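From the Ellcombe Repair Circle newsletter, December

THE OLD TOWER GETS ANOTHER WINTER

Many of you have written to ask what became of the big desktop computers that came to us when the Takács print shop closed its doors, and I am sorry it has taken me until now to answer properly. The autumn ran away from all of us. There were the lamps, then the sewing machines, then the week when everyone in Ellcombe seemed to discover at the same moment that their toaster had given up. But the towers have not been forgotten, and this month I would like to tell you about them at my usual length, so please put the kettle on.

First, a word about why we bother. A desktop tower of this age is not a fashionable thing. It is heavy, it takes up half a desk, and most people would sooner look at a slim laptop. But it was made to be opened, and that makes it a joy for people like us. You take off one side panel and there is the whole machine, laid out like the inside of a good sewing box. When members ask me which computer they should learn on, I always say an old office tower, and I have not yet had a reason to change my answer.
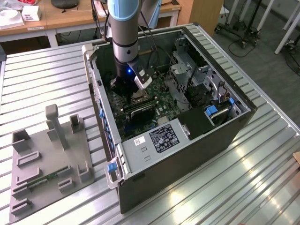

Memory is where we always begin, as our longtime readers will know. It is the kindest part of the machine to a nervous beginner, and it is often the part that makes the most difference to how the computer feels afterward. A memory module has a home of its own while it is out of the case, resting in a long slot in the gray plate beside the tower, and I would urge everyone to take up the same habit at home. It need not be anything special. A clean tray will do nicely, or a small cardboard box with the lid off, so long as the module can lie there without being leaned on or buried under a coffee mug. Hold it by its edges, keep your fingers away from the gold contacts, and before you put it back, look for the little notch and match it to the slot. If it doesn't want to go in, stop and look again. I have said this so many times that Ferenc Halász threatened to embroider it on a cushion for me, and I would be very pleased to have one.

Ferenc also asks me to pass on his rule about power cords. Unplug the machine at the wall, and then hold the power button in for 5 seconds, and only then reach for the panel. Please don't open up the power supply itself, however curious you may be. Everything else in the case is fair game for a patient person, but that box stays shut in our workshop and it should stay shut in yours.

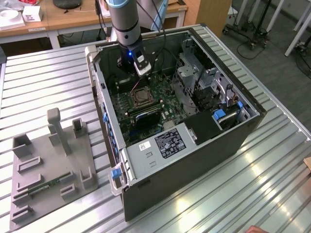
Panel off and on its side: the green board, the drive cage to the right and the power supply in front.

Now, a few of you were at the November talk and heard me go on about cases, and I promised to put some of it in writing. What I love about the office towers of this period is how much thought went into the parts you touch. On a good one, the bits that move or unlatch are a different color from the bits that don't, and once your eye has picked that up you hardly need a manual. The person who taught me, years ago at the old Bovon service counter, used to make us find every latch in a case with our eyes before we were allowed to put a hand in. I thought it was very fussy at the time! I do it with every new member now, of course, and some of them give me the same look I must have given him.

Cases differ, so do take a minute with yours. Some latches slide, some pinch and some lift, and a plastic latch that has sat still for years can be brittle in a cold room. Let the computer warm up indoors for an evening if it has been in your garage, and when something sticks, try the other direction before you try harder.

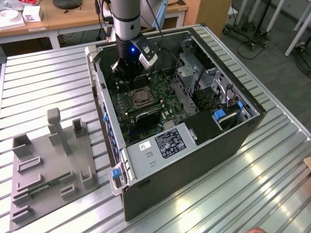 Processors are the part that people are most afraid of, and I do understand it. They are small and costly, and the contacts are fine enough to make anybody hold their breath. Still, I think every member should get to see an empty socket up close at least once, with its metal retention frame and its lever, so that the whole business stops being a mystery. The lever and the frame do the work of holding the chip down, and your own fingers should press very little. Wipe the old paste away completely with a lint-free cloth before a heatsink goes back on, and give it fresh paste, a small dab in the middle. If the socket is going to be empty for any length of time, a cover over it is a good idea, as dust and pet hair are no friends to it. (My cat has been banned from the spare room on exactly these grounds.)

I should mention the screws as well. The Diradon jar, the one with the green lid on the windowsill, is for case screws only. Somebody has been putting picture hooks in it. I name no names, but I would dearly like the hooks gone before our holiday tea.

On the money side there is good news to share. The parts fund stands at $2,768, against the $3,000 we hoped for, and 116 households have given to it, many of them more than once. Thank you, truly. Most of it will go toward solid-state drives, which are the best present you can give an elderly computer – they make even a very tired one pleasant to use again. If you have a spare one in a drawer, we would be delighted to take it off your hands, and small sizes are perfectly welcome.

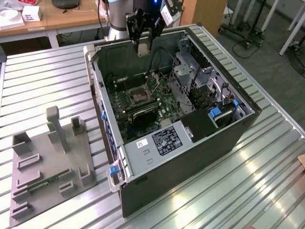
The CPU socket with its lever raised, and the black memory slots to its left.

If all this has made you want to get your own tower down from the attic, come and see us at the winter open bench. Doors open at 10 in the morning and there will be soup from noon. Bring the computer and its power cord, and a note of anything odd it has been doing, in your own words. "It makes a noise like a bee" is a very useful thing to write down. Copy your photographs and letters somewhere safe before you come, please, even if you only want the dust blown out.

Monitors can stay at home, as we have plenty. Keyboards too, unless yours is the one that's misbehaving.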